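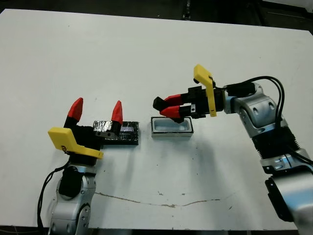
Critics of the Tarside rules object that a limit on speed means little if the table between two arms is never inspected, a point the 2025 revision took up in its section on work surfaces.

The Tarside rules are a set of good-practice rules for two-armed robot workstations used on benches and tabletops. They cover the layout of the station, the marking of moving parts, the routing of cables and the handling of small objects by paired grippers. The rules are voluntary and do not replace national safety law.

History

The first version was drawn up in Tarside by Stimelia, a maker of bench fixtures, and Paredes, a testing firm. It was published in October 2019 and dealt only with single arms. Sternedent joined later and supplied the part on paired arms. The current revision took effect on June 11, 2025.

Shared workspace

Where two arms reach into the same area from opposite sides, the rules call that area the shared zone. Only one gripper may close on an object in the shared zone at a time, except during a planned handover. The other gripper must wait at least 40 millimeters away, with its fingers either fully open or fully closed. Travel speed in the zone is limited to 500 millimeters per second.

Objects and trays

Blocks, trays and other small items are set down with a gap between them so that a finger can pass without touching both. A tray is approached from above its rim. Shiny items, including anything wrapped in foil, must be tried under the station's normal lighting before a run, as reflections can upset camera-based positioning.

Marking and cables

Fingertips should differ clearly in color from the table. Red is common on white surfaces. Brackets that stick out from a gripper count as part of it when clearances are measured. Cable loops at the wrist must leave enough slack for full rotation and must not hang into the shared zone.

Inspection

Fingertips are checked every 3,000 cycles. Work surfaces are checked at the same time for stains, specks and cracks. A mark that could be mistaken for an edge by a camera is cleaned or covered. Records are kept for 2 years.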